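Bench partners wanted at Bellavel, Pitville
Posted October 5, 2025

Hello! I'm Maricruz Tapia and I run the returns bench at Bellavel, where we check and repack tablets and other handheld kit. Up to 3,000 items come through in a busy month, and until now every one has been picked up, turned over and put down by hand. My wrists can vouch for that.

We're bringing in a robot arm called Tivis to take over the lifting and turning, and I'm looking for nine people to work alongside it from January. We're trying the moves out in simulation first, so you'd start at a screen (with tea, if you like) before you go anywhere near the bench.
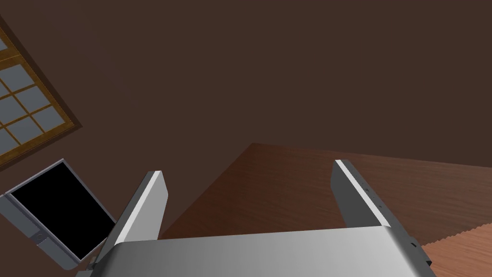
Tivis in simulation: open gripper, with a tablet-like device to the left.

So what changes for you? Less grabbing and more judging. You'll watch the runs, say when a grip looks wrong, and decide what happens to the odd items. Baltazar Cárdenas did the old job for years and now writes up the faults for our sister site in Riihimäki – he'll train you for the first 3 weeks, and he's very patient, even with me!

Part of the job is going through awkward views like the one below, fingers open and nothing held, up close to the furniture. You'd note what you think the arm should do next, and we talk it over as a group.

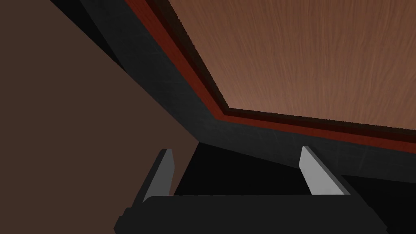 Do I need to know how to code?
No coding is needed, and we'd be just as glad to hear from people who've packed, mended or sorted things for a living.

Shifts are 21 hours a week, all daytime, and the people already on the bench keep their hours and their pay. Send me a few lines about yourself, care of Bellavel in Pitville, and mention any days you can't do. I read them all myself, so please don't fuss over a fancy CV.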